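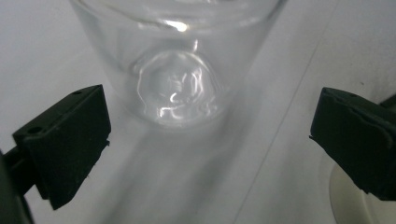 Progress report to the Rondia fund: handling project, second period

1. Summary

The main event of this period was the open day in July, held at our workshop in Burkudine. Visitors saw the two-finger hand-held grippers in use and could try them at the table. Spending is within the budget line for public events. The line was 3,000 dollars and we used all of it, mostly on signs, insurance and chair rental.

Attendance was 277, taken from the sign-in sheets at the door. We had planned for fewer and ran short of printed handouts by early afternoon. The text of the handout is now on the project page.

2. What was demonstrated

Demonstrations ran from 10 a.m. to 4 p.m. with a break for lunch. The objects used at the table included a clear drinking glass and a round white ball. With the hand-held tool, a person does the gripping with both hands, one on each half, and the jaws close on the object from two sides.

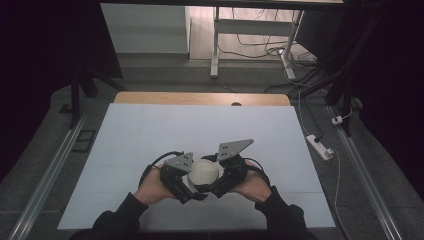 Le Goff asked whether a person's grip tells us enough about how a robot arm should do the same job, and said the next period ought to include a direct comparison. We agree, and have added it to the work plan in section 4. Other visitors asked mainly about cost, about safety near children, and about when a tool like this might be of use in kitchens and care homes. We told them we have no date for that.

The talk at 2 p.m. went over its time. The room was too warm with the door shut, and too noisy with it open. Next time the talk will be in the front room.

3. Equipment

The grippers will have a full check before the next period. Ellix has quoted for a new set of finger pads and we expect to place the order next month. The quote covers delivery but leaves out fitting, so we will do the fitting ourselves. The work surface is white with thin lines across it, and we plan to keep it for the comparison work so that results can be set side by side. 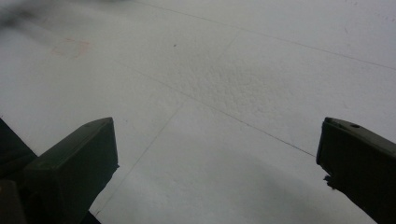 4. Work plan for the next period

Order and fit the new finger pads.

Run the comparison between hand-held gripping and arm gripping, using the same objects for both.

Write a short guide for staff who run demonstrations. At present the order of the demonstration depends on who is at the table, and visitors in different groups were told different things about the aims of the project.

Hold 5 smaller visits for schools and local employers, in place of a second open day. Groups will be booked ahead.

5. Budget request

We ask Rondia to release the second event payment of 3,000 dollars, as set out in the agreement. It will go toward the smaller visits and the printing of the guide. The finger pads will be paid for from the equipment line. Receipts for the open day are attached to the finance form.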